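We use cookies to improve your visit. By continuing you accept our cookie policy. OK

Zareo Releases Grasp Planner 2 for Cluttered Utensils

PRURNBRIDGE, April -- Zareo today released version 2 of its grasp planning software for robot arms that sort cutlery and other small, shiny items. The planner takes input from a wrist camera and ranks grasp points on objects that touch or overlap.
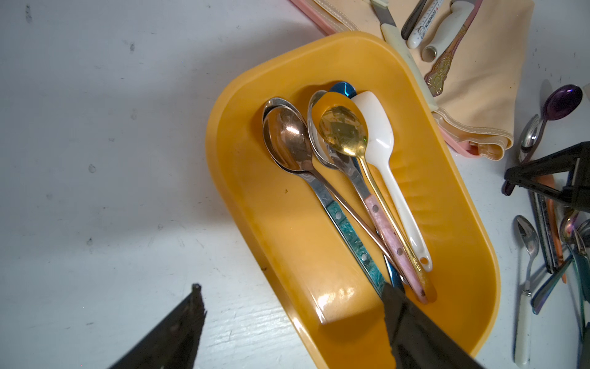

Version 2 was tuned on 3,484 labeled grasps. Each planning cycle is limited to 200 milliseconds. If no grasp clears the score threshold, the arm backs off and requests a new view.

"Reflections on polished metal were the main source of bad depth readings," said Defne Akgül, perception lead at Zareo. "We now mask them before planning -- the old release tried to fill them in."

Current license holders can upgrade at no charge. A 30-day trial opens Friday.

Contact: Bartosz Dudek, Zareo press office

Related items
Zareo opens Mudcombe test lab
Domański adopts Zareo motion tools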